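Chores and the machine: a living room gallery

I've been nosing around the same subject for a couple of years now: can a machine do the boring jobs in an ordinary home yet? I don't mean a show kitchen with three things in it. I mean a room with jars and bottles and papers along the top of the cabinet, a telly, a folding table that gets pulled out when it's wanted, and feet going past.

My short answer as of 17th October is still "some of them, slowly, if you don't mind waiting". The longer answer is below, in between the photos. Click on any of them for the larger size.

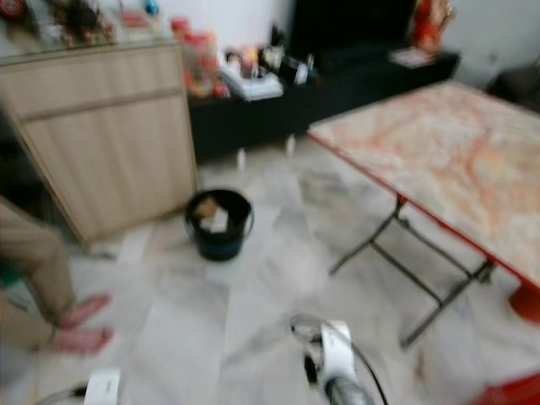 Bucket on the tiles between the cabinet and the folding table, grippers at the ready, bare feet on the left.

Tidying is the one everybody asks me about, and I do see why! Most of what we call tidying is picking a thing up and deciding where it goes, and the deciding is the awful part. I look at an old envelope and know in half a second whether it matters. A machine has to be told, or shown, and shown again, and then it meets an envelope of another colour and off we go from the start.

I keep a home list of 37 chores (yes, I wrote them all down, on the back of a Gelora catalogue, and there was still room for the shopping). I go through it every few months and tick the ones I'd hand over to a machine without standing next to it. At the last go there were six ticks. Hoovering got one, obviously. Wiping a flat, bare surface got one too, though I'd want to see the cloth first. Anything with the word "sort" in it got nothing at all.

Paper and thin card are a pain, I've decided. They bend, they slide, they stick to a shiny top and then suddenly don't. Squeeze too hard and the thing crumples, too softly and you've left it behind.

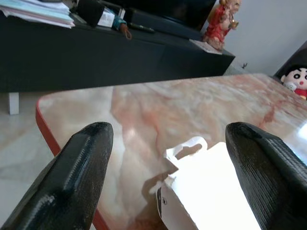 Cups are a doddle by comparison, as a cup stays cup-shaped whatever you do to it, short of dropping it. I had a long argument about this in the comments under my Vuvari post, where somebody told me that laundry was the real test and paper was easy. Well, have you tried picking one sheet off a polished table with oven gloves on? I have. It took me 28 goes and I lost my temper before the end.

Shiny surfaces are the other thing I go on about. A glossy table throws light back in patches, and I'd guess that's a headache for anything that has to work out where an edge is by looking. My own mum can't find her glasses on hers.
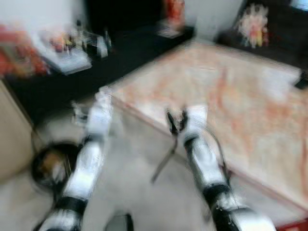

Both arms up at the table, one gripper open by the edge, everything on the move.

Shops are further along, I think, mainly in the back where the boxes are all one shape. The Haddad store near me has 200 lines on its bottom shelves alone and they're still faced up by hand every evening. I asked if they'd want a machine for it and got a very firm "not while the customers are in".

I'll have another go at the list in December and put the new ticks up on this page. If you've got a chore you think belongs on it, leave it in the comments, and please, no more about folding fitted sheets. It's on there already, right at the bottom. The Mollholm gallery is the next one along if you want the workshop pictures.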